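An open evening with the people teaching robots to lay a table

The doors at Hirngate opened at four, and by ten past there was already a line for the napkin table. I had come expecting the crowd to be at the other end of the hall, where a big two-armed machine was moving crates. Plenty of people were there too, of course. But the thing everyone talked about on the way out was a robot called Moon trying to fold a piece of cloth.

Moon is the work of Plurkero, a small company that has had the upstairs floor at Hirngate since April. Wed 13 December was their first public open day, and Kyung-hwa Ha, who runs the training side, spent nearly all of it on her feet. I caught her between groups, and later sat down with her and Kyung-tae Cha, the engineer who built most of Moon's hands, over paper cups of barley tea.

"People walk in and want to see it lift something heavy," Ha said. "I get it, I love that too! But heavy things are mostly polite. A crate stays a crate. You pick up a napkin and it turns into some other shape, and then you put it down and it's a third shape."

She wasn't exaggerating. In the first demonstration I watched, Moon took hold of one corner, lifted, and brought it over to meet the opposite one. It missed by the width of a thumb. The whole group leaned in. Moon stopped, seemed to think it over (Cha later told me it was comparing the edges), pulled the corner back and tried again. The second time the corners met, and a boy near the front clapped so hard that his father had to take his cup away from him.

What I hadn't understood before the visit is how much of this begins with people. Before Moon tries a task, someone does that task by hand, over and over, with a camera at head height recording what their hands do. Plurkero calls these recordings walk-ins. For the napkin job there are 1736 of them, and Ha has done a good share herself.

"You get very fussy about your own hands," she said. "The first day I was folding the way I fold at home, which is fast and sloppy, and I thought, well, that's natural, that's good. Then we watched it back and half the time I was covering the exact thing we needed to see. My wrist was in front of the corner. So I had to learn to do it a little more slowly without making it fake. I still catch myself doing it at dinner."

Most visitors, me included, assumed that the fold was the lesson. Cha shook his head when I said so. The part he cares about comes earlier, when the cloth gets opened up and pressed out on the table.

"If it starts flat, the fold is almost easy," he said. "If there's a ridge under there, everything after that is a bit wrong, and it gets more wrong. So we have lots of recordings of just flattening. Two hands, press, spread, press again. My mother watched some of them and asked me if this was really my job."

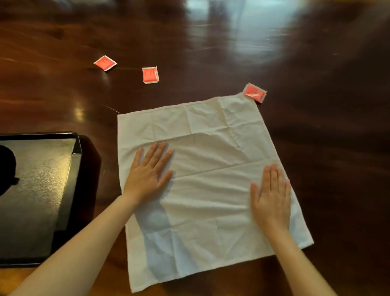 Flattening comes first: both palms go down on the creased cloth before any folding.

The setups are kept a little untidy on purpose. Ha says the team learned this the hard way with an early version of Moon that did beautifully on a bare table and fell apart as soon as somebody left a spoon out. Now small items get left around, cloths are used with their old creases still in them, and the shiny tables stay shiny.

"A polished table is horrible for cameras," Cha said, sounding delighted. "You get the window in the wood. You get a bright patch where there isn't any object at all. Somebody suggested we cover it with a mat, and I said no, no, restaurants have shiny tables, people's grandmothers have shiny tables. It has to cope."

Does it cope? Better than I would have guessed. Later in the afternoon the team ran what they called the open round, where visitors could crumple a napkin any way they liked and hand it over. One woman tied hers in a loose knot. Moon didn't manage that one, and Ha stopped the arm and undid it by hand, laughing. The others went fairly well, although a stiff cotton one kept springing back open, and the robot went back to it 5 times before it moved on.

I asked Cha what a hand needs in order to do this kind of work, and he went off and came back with two fingers from an older model in a lunch box. They were hard and smooth, and when I tried to pick up a napkin with them, pushing them together like chopsticks, I mostly moved it around the table. The current ones have soft pads with tiny ridges. He let me press one against my palm and it gripped more than I expected, a bit like the sole of a new sneaker.

"Grip was the first year," he said. "Now I'm trying to get it to let go nicely. You do this perfect fold, you open the fingers, and the cloth comes with you. It's so annoying. You've seen a person lick their finger to turn a page? I need the opposite of that."

The feel of the cloth is read through a small board in each wrist, a design the team calls Pridodum. I asked where the name came from and got two completely different answers, one from each of them, and they were still arguing about it when the next group came up the stairs. What it does is simple enough to follow. When a pad starts to slip, the board notices and the arm slows down. On the screen next to the table you could watch this happening as a wobbly green line, and several of the younger visitors seemed to like the line better than the robot. One girl worked out that she could make it jump by tugging gently on the cloth while Moon was holding the other end. Ha let her do it for quite a while.

The team is open about what Moon can't do. It doesn't do well with very thin paper napkins, which tear. It needs the table at a set height. It's slow too: I could have folded a drawer full of napkins in the time it took over its first few. When a man in the group asked when he could buy one for his cafe, Ha told him plainly that she had no date to give him and that he should keep his staff. He took it well and stayed for another two rounds.

What comes next is whole place settings, with the cloth first and then a plate and cutlery on top. The recordings for that have already started, 196 of them so far. Cha thinks the plate will be simple and the fork will be awful. "It's flat and it's thin and it's lying on something soft," he said. "Every time the finger goes under the fork, it wants to take the napkin too. We tried it last week and it picked up the entire setting. Everything! It looked very proud."

Ha had a different worry. She wants more kinds of hands in the recordings, because the current ones come from a handful of people upstairs who have started to fold alike without meaning to. She had put out a sign-up sheet by the coats for anyone willing to come in and spend a morning at a table, and it was on its second page by the time I left.

"Left-handed people especially," she said, and then repeated it louder, over my shoulder, to the people getting their jackets. "And people who are bad at it! Please, if you're bad at folding, write your name down."

I wrote mine. My morning is in the new year, and I've been told to leave my sleeves rolled up and not to practice.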